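I gave up fresh flowers in November, which is a silly month to give up anything cheerful. I'd been buying a bunch a week from the stall outside Kekcombe station, and every week they looked glorious for two evenings and then sulked in the vase until I noticed the smell. So I stopped, and lasted 10 days before I was standing in the homeware shop in Tillthorpe with an armful of fakes.

My gran would have been appalled. She had one arrangement of plastic carnations that lived on top of the telly, and even she called them "those things". I grew up thinking pretend flowers were for dentists' waiting rooms and the sort of café where the ketchup comes in a tomato. But they've got so much better! Some of mine have fooled visitors, and one friend gave them a drink (I let her finish before I said anything).

The good ones cost more than you'd think. A single stem from Barbier set me back £7, and I walked round the shop with it twice before I could bring myself to pay. The cheap ones tend to have a shiny stalk and a seam down the side – fine at the back of a vase, less fine at the front. My rule now is one decent stem to every few bargain ones, and bend everything. Straight out of the packet they stand up like pencils.

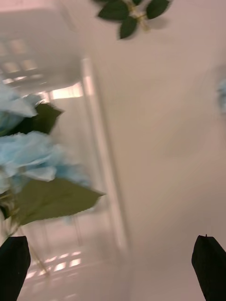 *4 min read*

Colour is where I went wrong at first. I bought what I liked in the shop, so I came home with orange, hot pink and a purple you'd only ever see on a bridesmaid in 1000 miles of bad weddings. Pale blues and dusty whites are much easier to live with. They don't shout at you over breakfast, and they go with my curtains, which very little does.

Then there's the dust. I did think I'd be spared any looking after, and I was wrong. Over a winter they go a sort of tired grey and you don't see it happening. I use an old make-up brush on the petals and a hairdryer on cool for the rest, out on the back step if it's dry. Don't do what I did with the Hevitz peonies and put them under the tap. The dye ran all down the sink and they've never stood up properly again.

I still buy real daffodils in spring, mind you. I'm not made of stone, and at that price I can forgive them for flopping. They go in the kitchen, the fakes stay in the hall, and the peonies have moved to the downstairs loo.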